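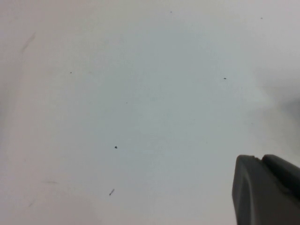 Wiping a table is solved, right? Someone at Besnard asked me that under the last thread, and I'd say half solved. Moving a cloth over a flat surface is easy. Deciding that a pale scuff is a scuff and a crumb is a crumb is harder, and knowing when to stop is harder still.

2/ Crumbs move when touched. Scuffs don't. A planner that treats both as "dirt" will scrub one spot until the timeout. Our limit in the Vado build is 6 passes – then it gives up and logs the spot.

3/ Shop-floor chores look better on paper. Fixed part, fixed place, known force. Pressing a button is the standard case.

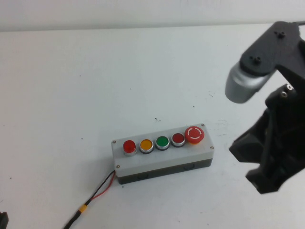

**Prikevard**

4/ A row of flush buttons plus a mushroom-head stop. Color tells you which one to press. It doesn't tell you how far it travels or what force it needs.

5/ From the Flandau log, November: 113 presses attempted, 2 missed. Both misses were off-center contact on the bezel. Fine for a test bench. Over 3,000 presses that rate means a person standing nearby all shift.

6/ So: buttons, nearly. Tables, with supervision. I would not buy either for a kitchen yet.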